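Home Issues Authors Search

4. What people call grey

I should say straight away that I expected this to be the dull part of the study. The blues had gone well, the greens had gone very well, and grey was there mainly because the paint people at Viltmont had given us a drawer full of it. Then the naming sheets came back and I spent most of February reading what residents of Senbridge had written about grey, often in the margins and sometimes on the back.

A quick reminder of the set-up. We had 125 people name the same set of samples at their own kitchen tables, in whatever words they liked. They could use one word or several, and they could leave a line blank if nothing came to mind. Afterwards I went back to 55 of them for a longer chat about why they'd picked the words they had. Yevdokiia Bilyk did the second coding of all the sheets, without seeing mine first, and where we disagreed we sat down and argued it out (usually over the word "stone", which I'll come to).

4.1 Plain greys and flecked greys

The first thing to say is that "grey" on its own hardly ever satisfied anyone. People wrote it, looked at it, and added something. With plain samples the addition was nearly always about lightness: light grey, dark grey, mid grey, "school skirt grey". With flecked samples it went somewhere else altogether. People stopped telling me how light the thing was and started telling me what it was made of, even though every sample in the drawer was printed card and they'd been told so at the door.

So we had "granite", "terrazzo", "worktop", "pavement when it's just been done", "my mum's old lino" and, from one retired bus driver, "depot". None of these is a colour word in any dictionary I own. All of them were offered as an answer to "what colour would you call this?", and the people offering them seemed quite happy that they'd answered it!
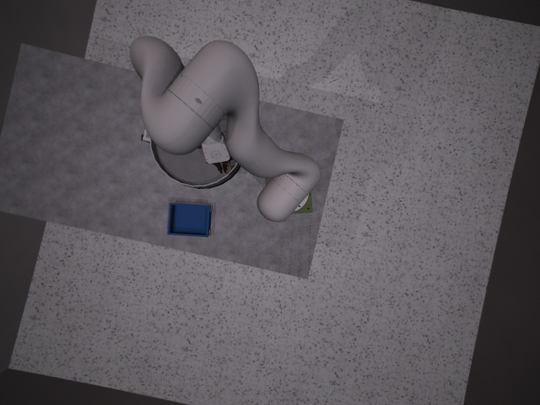 Figure 1. A light speckled grey with a darker grey laid over it.

Side by side, the two kinds of grey pull the words further apart. When a flecked grey was shown alone, people were fairly free with "light" and "pale". When it was shown against a darker one, they tended to hand the lightness words to the darker neighbour ("that's the dark one") and let the flecked one be granite, or stone, or just "the speckly". I hadn't planned for this. The pairs were only in the booklet to give people a rest from single cards, and if I were doing it again I'd give them a whole section and shuffle them properly. As it is, every household saw the pairs in the same order, so please read this bit as a hint and no more.

Edges mattered too, a little. Several people told me a grey looked bluer or browner depending on what they'd put it down on, and one household moved the whole exercise to the ironing board for that reason. Our instructions said to use the kitchen table. I've kept their sheet in.

4.2 The trouble with "stone"

Now, stone. It turned up on sheets for greys, for beiges, for a sort of weak green, and once for a colour I'd have called pink. Paint charts must take some of the blame. Vakulenko, in the earlier survey we borrowed our coding scheme from, treats "stone" as a material word full stop, and I started out doing the same. By the time I was a third of the way through the pile I'd given up. Some people clearly meant the stuff you find on a beach. Others meant a pot of emulsion. A few, when I asked, said they meant both and couldn't see why I was making a fuss.

Yevdokiia's fix was to split it in two. If the person used any other material word on the sheet, "stone" went down as material. If they didn't, it went down as a shade. It's a rough rule and it will have put some answers in the wrong box, but we both applied it the same way, and that counts for a lot when you're on your third evening of sheets. There were 11 answers that neither of us would commit to, and those are left out of the totals in this section.

I also want to mention "concrete", because it behaved so much better. People who wrote "concrete" nearly all meant a flat, middling grey with no strong blue or yellow in it, and when I asked them to find it again in the drawer they went to much the same handful of cards. Older and younger people did this alike. So did the decorators in the sample, who were otherwise a law unto themselves and kept giving me product codes.

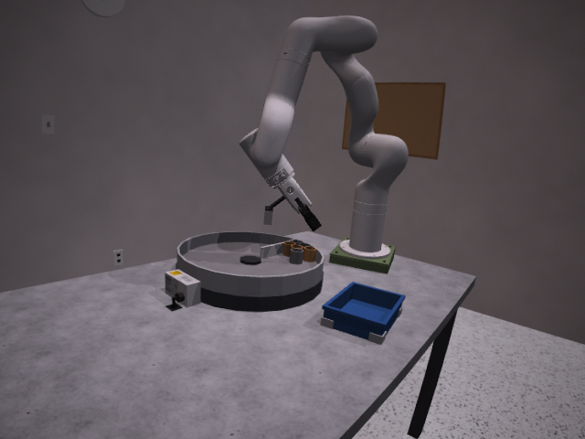 Did people who used the same word mean the same grey?
Often they did with "concrete" and "slate", where most picked out neighbouring cards, but with "stone" and "silver" two people could share the word and be well apart in the drawer.

4.3 A few loose ends

Light in the room is the obvious worry. We asked for daylight, and most visits were in the morning, but Senbridge kitchens face every which way and a good many have a strip light that never goes off. I noted the lighting for each visit and it didn't seem to change which words people reached for. It may well have changed which card they attached them to. The Edent lamp we'd hoped to carry round with us arrived too late for anything but the last eight visits, and I haven't tried to squeeze a result out of those.

Then there's the matter of the blank lines. Greys got more blanks than any other part of the booklet, and in the follow-up chats people were rather apologetic about it. "I know what it is," one woman told me, tapping the card, "I've just never had to say it." I've coded hers as a blank, as the scheme requires, and written the remark next to it in pencil.

Contact the editors | Copyright remains with the authors | Back to top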